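Minutes — Household and Shop-Floor Chores Discussion Group

Welludport, 10 July 2022

Share 2 | Comments 3

Present: nine members in the room, two on the phone line. Apologies were received from the two members on night shift at the Birkel warehouse. The meeting opened at ten past six.

1. Minutes of the previous meeting

The February minutes were approved with one change. Item 4 had said that the group "agrees that folding is solved." The wording now reads "agrees that folding of flat towels has been shown." The member who asked for the change said that shirts, fitted sheets and anything with a zipper were never part of the February talk.

2. Matters arising

The projector cable has been replaced. The request to move to a larger room was turned down by the building. The group will stay where it is until the end of the year.

The letter to Anoson asking for a visit to their packing line had a reply. They will take up to six people, on a weekday morning, with closed shoes. The secretary is collecting names. Two members asked whether they could bring notebooks and this will be checked.

3. Main discussion: can machines do the chores yet?

The chair put the question in the same form as last time: is there any household or shop-floor chore that a member would hand over to a machine tomorrow and walk away from?

Floors came up first. Most members with a robot vacuum said yes, with conditions. The chairs have to be up and the cables off the floor. One member said that getting the room ready takes her longer than sweeping it would. Another said he runs his while he is at work, so its speed makes no difference to him. The group did not settle whether tidying before the vacuum counts as doing the chore.

Dishes were next. The dishwasher was accepted as a machine that does a chore, but loading and emptying it is still done by hand in every home represented. A member who works in a hotel kitchen said the same holds there on a bigger scale. The conveyor washer does the washing, and people stand at both ends of it.

The longest part of the discussion was on picking up small items and putting them away. The member who does goods returns at Birkel reported on her own work. On a normal shift she handles 600 pieces, most of them soft, in wrappers, or with no two sides the same. A trial arm was set up at the next bench over the winter. It did well on boxed goods with a flat top. It did poorly on pouches and anything that gave when squeezed. The trial has ended and she has not heard whether there will be another.
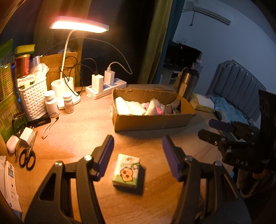
Soft packs were agreed to be a fair test, at home as well as at work. A pack of pocket tissues weighs next to nothing and a person picks it up without looking. A two-jaw gripper has to be lined up with it, closed far enough to hold and stopped before the pack is crushed. Members then talked about desks, where the small things sit in among chargers, lamps and scissors, and a cord can run straight across the spot where the hand needs to go. It was said that a desk like that is harder than a factory bench, where somebody has already decided what belongs on it.

A member asked why hand-held grippers are used at all, if a person is still doing the moving. The answer given by the member who follows the Tymoshchuk project was that the person supplies the decisions and the gripper keeps the motion to something a robot could copy. Opening and closing two fingers is a smaller set of moves than a whole hand can make, and the recordings are more useful for it. She added that it feels clumsy for the first hour and that her wrist was sore after the first day.

There was disagreement about how much recording would be needed. One view was that enough hours in enough homes will get there. The other was that every home keeps its things differently and people change their minds about where things go. The member holding the second view gave his own kitchen drawer as evidence. He was asked to keep to the item.

On shop-floor work, the group heard that moving full pallets and wrapping them is now routine at two of the sites where members are employed. Restocking shelves is still done by hand at all of them. So is cleaning up a spill — the floor scrubber goes around, but a person goes first with paper towels and a sign.

Laundry was held over. It was felt there would not be time to do it properly.

The chair went back to the opening question. Five members would hand over floors, three would hand over nothing, and the rest did not wish to answer. No vote was taken.

4. Home trial sheets

The one-page sheet for members to write down chores at home was looked at again. It was agreed to drop the column for "difficulty," as everybody had used it differently. In its place there will be two columns: minutes taken, and whether anything had to be moved out of the way first. Sheets are to be filled in for one ordinary week. Members should not clean up specially before starting.

The line asking for the make of each appliance will stay, but it is optional.

5. Money

The balance stands at $3473 after the room payment. It was agreed to spend up to $80 on a used kitchen scale and a box of mixed small goods for the next hands-on evening. The box should include soft packs, tins, at least one sponge and something with a cord. Receipts are needed.

6. Any other business

A member asked that the word "robot" be used in notices only for machines that move something by themselves. Another pointed out that this would cover the washing machine. The matter was left open.

The coffee urn is leaking from the tap and should not be filled past the lower line.

The group was reminded that the side door locks at eight and that anyone leaving after that must use the front.

7. Next meeting

Same room, same time, date to be sent by email. Laundry will be the first item. The Anoson visit will be reported if it has taken place by then.

Actions

Secretary: write back to Anoson with names and ask about notebooks.
Secretary: send out the new trial sheet.
Chair: buy the scale and the goods for the hands-on evening.
All members: fill in one week of chores and bring the sheet.

The meeting closed at 7:50.

We use cookies to remember your settings on this site. Accept | Manage

Contact the secretary | © 2022 Welludport Chores Discussion Group | Back to top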